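遠隔操作による教示データの収集と模倣学習への応用
シミュレーション環境における箱内物体の把持課題を対象として

プロジェクト実習 最終報告書
提出日 12/6/19
執筆担当 Karine Chan(第2班)

1. はじめに

本報告書は、プロジェクト実習において第2班が実施した、遠隔操作によるロボット教示の取り組みについてまとめたものである。産業用ロボットに新しい作業を覚えさせる場合、従来は教示ペンダントを用いて経由点を一つずつ登録する方法が一般的であった。この方法は再現性に優れる一方で、対象物の位置が変わるたびに登録をやり直す必要があり、多品種少量の現場では作業者の負担が大きい。近年は、人が実際に作業を行って見せ、その軌道と映像から動作方策を学習させる手法が広く研究されている。

本班では、後者の手法のうち、操作者が手元の入力装置を通じて仮想空間内のロボットを動かす方式を採用した。題材には、上面の開いた箱の内側にある小さな物体を、二本指のグリッパで把持して持ち上げるという課題を選定した。平面上の把持と比べると、箱の縁と内壁が指の進入経路を制限するため、操作者の技量の差がデータに現れやすい。教示データの質と学習結果との関係を調べるという本実習の目的に適していると判断した。

2. 目的

本実習の目的は次の二点である。第一に、操作経験の少ない学生が遠隔操作により安定した教示データを収集できる手順を定めること。第二に、収集したデータを用いて動作方策を学習させ、教示時の操作の特徴が方策の挙動にどのように反映されるかを観察することである。

なお、実機への転移は本実習の範囲に含めていない。実機による検証は次年度の班に引き継ぐ予定であり、そのために必要な記録の形式についても第7章で触れる。

3. システム構成

操作系には、班内でBrundowと名付けた入力装置を用いた。これは前年度の実習で製作された六自由度の小型アームであり、操作者が先端を手で動かすと、各関節の角度が読み取られて仮想空間内のロボットに送られる。グリッパの開閉には先端部のレバーを割り当てた。装置の基部は机に固定し、操作者は着座した姿勢で操作を行う。

仮想空間の構築と描画、および物理計算には、研究室で継続して開発されているシミュレータZokellを使用した。ロボットの手先に取り付けた視点からの映像を操作者の画面に表示し、同じ映像を学習用の観測としても記録した。操作者が見ている情報と方策が受け取る情報を一致させるための措置である。仮に操作者だけが別の角度の映像を見ていた場合、方策の側からは判断の根拠が分からない動作がデータに混入することになる。

記録の保存と再生にはUrnexという自作のツールを用いた。関節角度、手先の位置と姿勢、グリッパの開度、映像を同一の時刻情報で結び付け、教示一回分を一つのファイルとして保存する。再生時には任意の時点で停止でき、班員による確認作業はすべてこのツール上で行った。

4. 教示の手順

教示は、準備、練習、本番、確認の順に進めた。準備の段階では、操作者がBrundowの先端を基準姿勢に合わせ、仮想空間内のロボットの姿勢と一致していることを画面上で確認する。両者がずれたまま操作を開始すると、接続した瞬間に手先が大きく動き、箱に衝突する場合がある。

練習では、まずグリッパを開いたまま箱の上方まで移動させ、停止し、元の位置に戻る操作を繰り返した。次に、指を箱の縁より低い位置まで下ろす操作を加えた。把持を行うのは、この二つの操作が縁に触れずにできるようになってからとした。

本番では、一回の教示を「接近」「下降」「把持」「上昇」の四区間に分け、区間の切り替わりで操作者が足元のスイッチを踏むこととした。当初はスイッチを設けず、記録後に映像を見て区間を判定していたが、判定する班員によって境界の時刻が異なり、後の分析に支障が生じたため変更した。 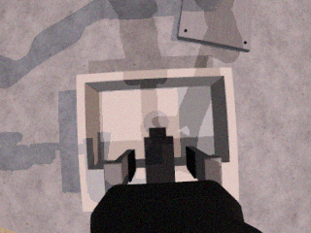 下降区間の操作は、本課題の中で最も習熟を要した部分である。操作者は手先の映像だけを頼りに、指を内壁に当てることなく対象物の両側へ導かなければならない。ところが手先の視点では、グリッパの本体が画面の下部を大きく占めるうえ、左右の指の間にある中央の部材が対象物に重なる。丸く明るい色の対象物は、この部材の上端からわずかに見えるのみとなり、中心の位置を直接読み取ることが難しい。そこで本班では、対象物そのものを追うのをやめ、箱の白っぽい縁と左右の指との間隔を目安として横方向の位置を合わせる方法に統一した。箱の内側には灰色の影も落ちており、練習の初期には影の端を壁の位置と取り違える操作者がいたため、縁を基準とすることを手順書に明記した。

確認の段階では、操作者以外の班員がUrnexで記録を再生し、採用、保留、不採用のいずれかに分類した。不採用の条件は、指が縁または内壁に接触したもの、把持に至らなかったもの、および途中で長い停止を含むものとした。保留となった記録は週一回の打合せで扱いを決定した。

5. 収集結果

六月から開始した収集作業により、最終的に1,304回分の教示を記録した。このうち初期の記録は、区間の切り替えスイッチを導入する前のものであり、学習には使用していない。

収集の過程で明らかになったのは、操作者ごとの癖が軌道に強く残るという点である。ある操作者は箱の真上で一度静止してから垂直に下降し、別の操作者は斜めに進入しながら手首の向きを調整していた。いずれも把持には成功しているが、両者を区別せずに混合したデータで学習を行うと、方策が二つの進入経路の中間を選び、指が縁に接触する事例が多く見られた。

この問題への対応として、教示の開始前に進入経路を取り決め、全員が垂直に下降する方式に統一した。統一後に改めて収集した記録では、下降区間の手先軌道のばらつきが小さくなったことを再生により確認している。

6. 学習と評価

動作方策には、映像と関節角度を入力とし、次の時刻の関節角度とグリッパの開度を出力するニューラルネットワークを用いた。学習の設定は指導教員より提供されたものを基本とし、本班で変更したのは入力映像の解像度と、区間情報を補助的な出力として加えた点のみである。

評価は、対象物の初期位置を毎回変更しながら100回の試行を行い、対象物を箱の縁より高い位置まで持ち上げられた場合を成功とした。進入経路を統一する前のデータのみで学習した方策の成功は61回であった。統一後のデータで学習した方策についても同じ条件で評価を始めたが、途中で対象物の摩擦係数の設定に誤りがあることが判明したため、数値の比較は行わず、本報告書では挙動の観察にとどめる。

観察の結果、統一後の方策では縁への接触がほとんど見られなくなった。一方で、対象物が内壁の近くにある場合に、指が下りきる前に閉じてしまう挙動が残った。該当する配置の教示を再生して調べたところ、操作者自身が壁との接触を避けようとして、浅い位置でグリッパを閉じている記録が複数含まれていた。教示者の慎重さが、そのまま方策に写し取られたものと考えられる。

また、失敗した後の復帰動作についても課題が残った。本班では把持に至らなかった記録を不採用としたため、把持をやり直す動作の見本がデータに含まれていない。方策は一度対象物を取り損ねると、何も持たないまま上昇区間に移行した。分類の基準を定めた段階で、この影響を十分に検討していなかったことは反省点である。

7. 引き継ぎ事項

次年度の班に対し、以下の事項を申し送る。

記録ファイルは研究室のサーバ上にあるMorrisonと名付けた保存領域に置いた。採用、保留、不採用の別にフォルダを分けており、不採用の記録も削除していない。復帰動作の学習を試みる場合は、不採用のうち「把持に至らず」と注記したものが出発点となる。

Brundowの第四関節は、長時間の使用により角度の読み取り値が徐々にずれる傾向がある。連続して使用する際は、教示の合間に基準姿勢へ戻し、値を確認することを推奨する。

摩擦係数の設定は修正済みである。再評価を行う場合は、学習済みの方策をそのまま読み込めば同じ手順で実施できる。設定ファイルの変更履歴は、保存領域の最上位にある説明書に記載した。

8. 謝辞

本実習の遂行にあたり、シミュレータの使用についてご指導をいただいた研究室の諸氏、ならびに入力装置を譲り受けた前年度の班の皆様に深く感謝の意を表する。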